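Home | Workshops | Equipment Loans | FAQs | Contact

Buying and budgeting for a small robot cell: your questions

We get a lot of lovely emails from people who are thinking of putting a pair of robot arms on a bench and would like to know what they're in for. Demetrio Sotomayor and I have gathered up the ones that come back most often. If yours isn't here, do write — we like hearing what people are planning!

Should I buy one arm or 2?

It depends on your material. If you're picking up rigid parts and putting them in trays, one arm will keep you busy for a good long while. Anything floppy (clothing, straps, bags) tends to want a second arm to hold while the first one pulls, and we'd sooner see you wait a few months and buy the pair than buy one now and find the model has been superseded by the time you're ready for its mate. The folks at Flamdale did exactly that and ended up with mismatched firmware and a fair bit of grumbling.

What do people forget to put in the budget?

Cables, mostly, and then clamps, power boards, spare gripper jaws and somewhere to store it all. We ask our members to set aside $300 for bits and pieces in the first year, and to treat that as spent from the day the order goes in. Freight is the other one. Our Nurnik order came in three separate parcels and we paid for each of them, so please ask for a consolidated quote before you sign anything.

How much bench do I need?

Allow 80 cm of clear depth in front of the arms, and more if you're working with full-length garments. Think about what stands behind the bench as well. Shelving and folders have a way of creeping into the reach of an arm.

Which gripper should I order for clothing? 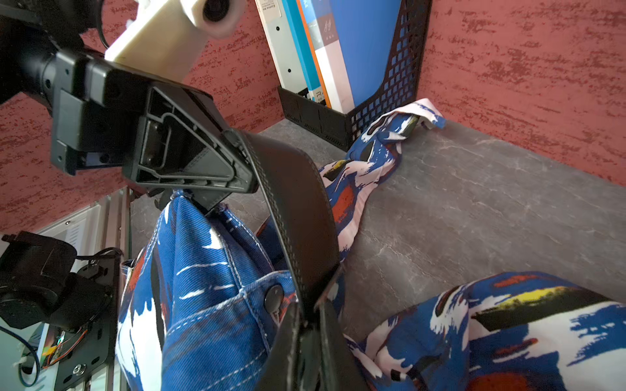
Fabric is a fussy thing to budget for, and our advice is to buy a plain two-jaw gripper first and spend what you save on test items. Maite Pastor does the testing at our Manzano bench, and she likes a mixed pile over a neat stack of tea towels. Heavy printed denim with a button at the waistband, a black leather belt lying across it and a long strap of softer cloth beside it will ask three different things of the same jaw. A pinch at the upper edge of the denim, with a fold gathered up towards the jaw, is a good first task to show a supplier. Bring your own clothes to the demonstration if they'll let you — Sturkance were very good about this.

Can I lease instead?

You can, and for a single project it's often the sensible way to go. Read the clause on wear very closely, though, as jaws and cables are usually left out of the cover.

When should I place the order?

If your budget year closes in the middle of the year, have your quotes in hand by March. Lead times wander about a good deal and suppliers are kinder when they aren't being rushed.

Contact us | © Manzano Bench Robotics | Back to top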